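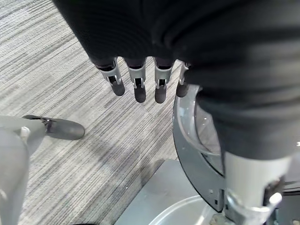
Com que frequência é preciso recalibrar a mão do robô do clube?

Antes da primeira sessão de cada semana, e também depois de cada troca de dedo ou de cabo. A calibração completa demora até 30 minutos.

4.2 Calibração da mão (kit Trirner)

1. Desligue a alimentação dos motores e espere 24 segundos.
2. Ligue o portátil ao controlador e abra o programa Loltent. A porta a escolher é a 314.
3. Ligue outra vez a alimentação e carregue em "Posição zero". Os dedos devem ficar estendidos.
4. Feche e abra cada dedo 6 vezes, um de cada vez, na velocidade baixa.
5. Guarde o ficheiro com o nome da equipa e o mês, por exemplo "Prarkico agosto".

Nota: se um dedo não chega à posição zero, não o force com a mão. Volte ao passo 1 e verifique o cabo desse dedo.

Cuidado: durante o passo 4 ninguém deve tocar nas articulações - o motor não pára sozinho quando encontra um obstáculo.

As equipas novas fazem a primeira calibração com Sang-wook Lim, no domingo, antes do treino para a taça Ó Briain.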